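Skomis Support — Ticket 678
Product: Irkirico hand-held gripper kit, trial units
Opened by: Fadulden evaluation desk
Status: Open, waiting on vendor

Problem: marker tracking drops out on the right gripper when both grippers are brought close together over a box on the table. The left one tracks normally.

Log
Of 186 takes recorded in May, 168 passed the import check. The rest all failed on right marker lost. Restarting the backpack did not help. Swapped the two cables at the pack and the fault stayed with the right gripper.

Each cube has to stay in view of the head camera. Ours are mounted as shown in the Kaewkla setup guide, jaws open and pointed at the work.

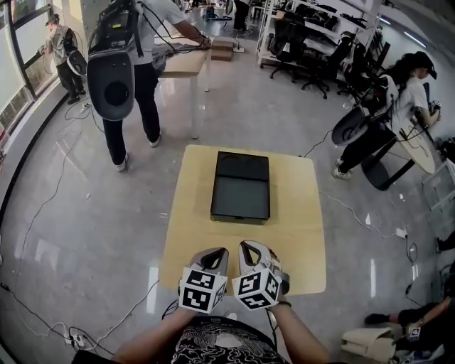

Kaewkla setup guide, p. 2

Vendor reply, 25 June 2019: Please check the marker faces for scratches and confirm the firmware is the same on both grippers. Also send a view from the gripper camera.

Our reply: Firmware matches. No scratches found. We wiped the faces and ran the black tray task again — same result. The overhead lights do leave a glare streak on the yellow table, so we can try a matte cover if you think it matters.
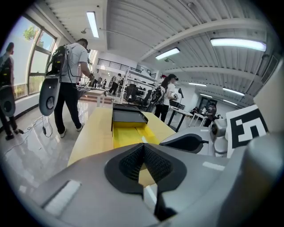

Attachment 2. Gripper camera view, black tray on yellow table.

Requested: a replacement right cube, or a loan gripper until the trial ends. Please keep this ticket open.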